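Trays, Plates and a Big Brown Table: A Morning of Snack Sorting at Dronbridge

The woman who looks after the sorting table at Azar, a small snack shop in Dronbridge, asked me to leave her name out of it. "Write about the trays," she said. "The trays are the good part!" So I will, and gladly, because I have come home wanting to redo every cupboard I own.

Azar makes up mixed snack boxes for customers in town and over in Musovbridge, 35 of them on a busy Sunday. Everything passes over one wide table with a plain matte top, and she is very fond of how dull it is. "A pattern is murder on your eyes by noon," she told me. "On a plain top, a yellow plate jumps right out at you." 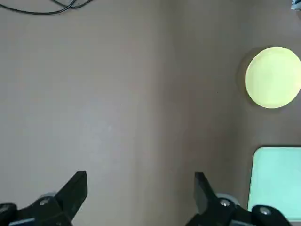
The colors came before the system did. She bought the plates and trays from a housewares place called Unidura, purely for looks, and worked out afterward that they could do a job. Anything she is still deciding on goes on a round plate. Anything settled goes on a tray. "I tried labels first," she said, laughing. "I had 31 labels and I read none of them. Color I see without trying."

We talked for a long while about bags, a subject she could happily fill a whole Sunday with. Boxes and tins stack themselves, she says, but a soft bag slumps and slides and hides whatever is under it. Her answer is to give a bag a plate of its own while she makes up her mind.

"You want to see what's in it," she said. "Clear bags are my favorite for that. Fluffy things, crumbly things, you know them at a glance, and you know to keep them off the bottom of the box."

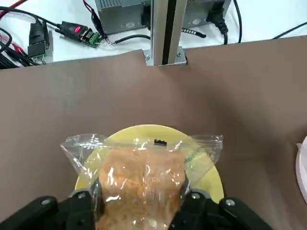

She packs by weight and then by how easily a thing gets crushed, with the crumbly bags going in dead last. A finished box holds 951 grams when she gets it right, and she gets a real kick out of hitting that number without the scale. The small wrapped pieces go in along the sides, where they stop everything else from shifting around on the drive. I tried one box myself and had to start over twice, which she enjoyed very much. 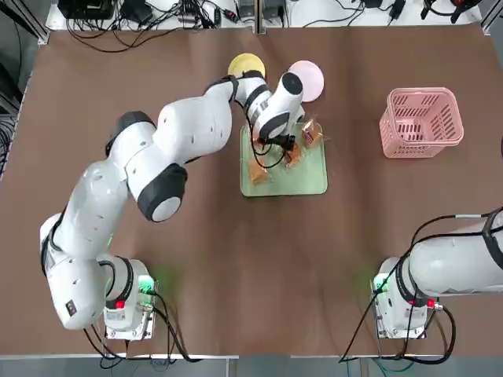
What should a person buy first if they want to try this at home?

"One tray with a low edge," she said. "Put everything from your snack drawer on it, tonight, and look at it. You'll find three open bags of the same thing. I always do!"

She also likes a shallow tray better than a deep bin, since things at the bottom of a bin get forgotten until spring. Her next purchase is a second green one, for the Musovbridge orders.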